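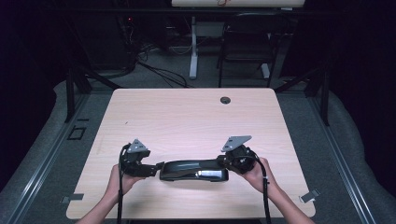
How to Run Your Cables Through the Tabletop

by Sofia Rocha
Filed under: Desks & Tables

I love a cable grommet! My worktable has a pale wood-grain top and one little round black grommet toward the far right, and it has changed how I feel about sitting down to a project. If your cords currently go over the front edge and into your lap, give this an hour one evening. It's a very satisfying job.

What you'll need

A grommet with a removable cap (I like black on a light top, but go with whatever makes you happy)
A hole saw to match the grommet's sleeve
Masking tape and a pencil
Two clamps and a piece of scrap wood
Fine sandpaper
Hook-and-loop ties
A power strip you can mount under the table

Step 1. Pick the spot

Sit in your chair, put your hands where you normally work, and look at the far half of the table. You want the hole back there and off to one side, well out from under your elbows. Then crawl underneath (take a flashlight) and check that you aren't about to drill into a leg bracket or a crossbar. My table is 121 cm wide and I still had to shift my mark twice to clear the frame.

Step 2. Measure the sleeve

Measure the part that drops into the hole, without the rim. The rim covers a slightly ragged cut, so don't panic over the last hair's width. Test your hole saw on scrap first and see if the sleeve pushes in snugly.

Step 3. Tape, mark, clamp

Put two layers of masking tape over the spot and mark the center on top of it. Clamp the scrap wood tight against the underside. Please don't skip the scrap! I did on my first table and the bottom splintered all the way around.

Step 4. Drill

Safety glasses on. Start slow and keep the drill straight up and down. Once the saw has cut a clean ring you can speed up a little, then ease off near the bottom. Peel the tape away gently, sand the inside of the hole, and wipe up the dust.

Step 5. Drop in the grommet and feed the cables

Push the sleeve in by hand. Feed the biggest plug through first, then the skinny ones. If a plug won't fit, try sending the other end up from below.

For anything you pick up and hold while you work, leave lots of slack on top. Rest your forearms on the table, lift the thing, and turn it both ways. If the cord tugs, pull more through. Tie the extra underneath in a big lazy loop.

Step 6. Label both ends

A small tag near the plug and another near the device will save you so much crawling around later. Write the name of the thing on it, nice and big.

Wiping down the top

A barely damp cloth, following the grain, then a dry one. Pop the cap off the grommet now and then and get the crumbs out.

Next up: mounting the power strip, with the screw lengths I used.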